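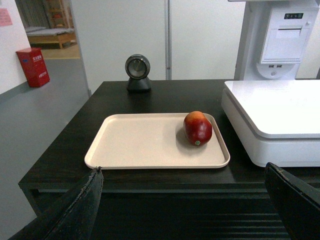
Visit to the Elby Produce Hall, Jestville

Members of the Tovar Retail Training Association visited the produce hall at Elby in June. The purpose of the visit was to observe how single items of fruit are presented and handled at the service counter, and to consider whether the same approach would suit our own teaching store. The group numbered 16 and was received at the main entrance at 9 a.m.

The morning opened with a short talk on the history of the hall. It was built as a grain depot and passed to its present operator, Akau, 13 years ago. It now serves 35 growers from the Jestville district, most of them small family farms. Our hosts were open about the difficulties of the first seasons, when stone fruit often reached the counter bruised and returns were high.

Members then moved to the counter area, where the discussion turned to trays. A single red fruit, deep crimson with an orange-yellow blush on its upper edge, lay on a rectangular beige plastic tray with rounded corners and a low rim. Several members remarked on how clearly the color of the skin showed against the plain tray and the dark, glossy wooden table. The small round green-and-white sticker was near the bottom of the fruit, leaving the blush uncovered. Placement of stickers is a matter our own students tend to neglect, and the point was noted for the fall course.

The use of one tray per customer was explained at some length. Trays are washed at the close of each shift and stacked upside down overnight. The hall tried woven baskets for one season and gave them up — the weave marked the softer fruit and was slow to clean. White partition panels form the wall behind the table, and members considered this plain background well suited to a produce counter.

After a break for coffee, the group toured the ripening rooms in 2 parties. Access was limited by work on the loading dock, and the second party had less time than planned. Questions about storage temperatures were answered in writing after the visit, and copies are held in the Association's library.

Lunch was served in the growers' canteen. The Association thanks Elby and Akau for their hospitality. Members who wish to attend the return visit should notify the office before the end of the month — places will be given in order of reply.

We use cookies to improve your visit to this site. Accept | Manage settings

© Tovar Retail Training Association. All rights reserved. Contact us | Back to top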